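我的枫木板和几个小圆柱

我写中文还不太熟练，写之前会查词典，写完以后再念一遍给自己听。如果有句子奇怪，请你们原谅，也欢迎在留言里告诉我。

今天想写的是一块木板。

我搬到 Grarnville 以后，第一个冬天没有什么事情可以做，下班回家就是吃饭、睡觉。后来我在 Timside 那边的旧货市场看见一家卖木料的小摊子，名字叫 Drutura。摊主把很多木板竖着靠在墙上，像书一样。我一块一块地翻，翻到这块枫木的时候，手停下来了。它的颜色很浅，可是木纹很长，像水在慢慢地流。我问价钱，摊主说 17 块。我没有讲价，因为我那时候还不会用中文讲价，其实现在也不太会。

回家的路比我想的远。木板很大，抱在怀里看不见前面的路，我只好横着夹在手臂下面，走一段换一边。上公共汽车的时候，司机看了我一眼，没有说话。

木板不是整块的，是几条木料拼在一起的。拼接的地方颜色稍微浅一点。开始我觉得这是缺点，后来反而喜欢看这些地方，每一条木料的纹路走到边上就停了，旁边的一条又重新开始。有一部分的纹路是弯弯的、有波浪的样子，我查了很久，不知道中文应该怎么叫。有人说是“虎皮纹”，有人说是“水波纹”。我觉得“水波纹”好听，就这样叫它。

打磨这块木板我用了 18 个晚上。当然不是每个晚上都做很久，有时候只磨十分钟就累了。先用粗的砂纸，再用细的，最后用手摸。我的父亲以前教我，眼睛会骗人，手不会。他是用我们的语言说的，翻译成中文好像没有那么有力量，但是意思就是这样。

磨完以后我上了 2 遍油。第一遍油上得太多，擦了很久还是粘手，房间里的味道也很大，我开着窗户穿着大衣吃晚饭。第二遍我学会了，只倒一点点在布上，顺着木纹擦。

有了木板，就要有东西放在上面。我喜欢小的、简单的形状，特别是圆柱。我买过一套叫 Wan 的彩色小积木，说明书上写适合小孩子，我也觉得很适合我。红色的我喜欢单独放，黄色的喜欢两个放在一起。为什么这样，我说不清楚。红色一个就够了，两个会吵架。黄色一个人会显得孤单。

我常常在早上喝茶的时候移动它们。把红的往右边推一点，看看，再推回来。这种事情没有什么用处，可是做完以后心里很安静。以前我住的地方很小，桌子上永远堆满东西，杯子、信、药、钥匙，要吃饭就得先把它们搬到床上。那时候我不知道空的地方也是一种可以拥有的东西。

关于木板下面放什么，我也想了很多。深色的桌子会让浅色的木头变得很亮，有点刺眼。白色的桌子又让它看起来发黄。蓝色最好。枫木有一点暖，蓝色有一点冷，两个在一起谁也不抢谁。四边都要露出一些蓝色，这样木板才像一块木板，不像桌面。

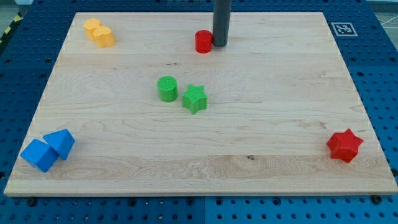
这么浅的木头，放在外面容易脏吗？

容易脏，尤其是茶水和手印，所以我用微微湿的布擦，擦完马上再用干布擦一遍，每过几个月补一次很薄的油。

我不用洗洁精，也不把它泡在水里。有一次我在网上看到有人把拼板放在水池里过夜，第二天板子就弯了，我看了心里很难受。还有，不要让太阳一直晒着同一个地方。我的积木在窗边站了一个夏天，拿开以后，木头上留下几个浅浅的圆印子，到现在还没有完全消失。

我的博客到这个月一共有 1,259 次访问，我知道其中很多次是我自己检查错字。下一篇我想写怎么磨小木块的边，砂纸已经买好了，四月应该可以写完。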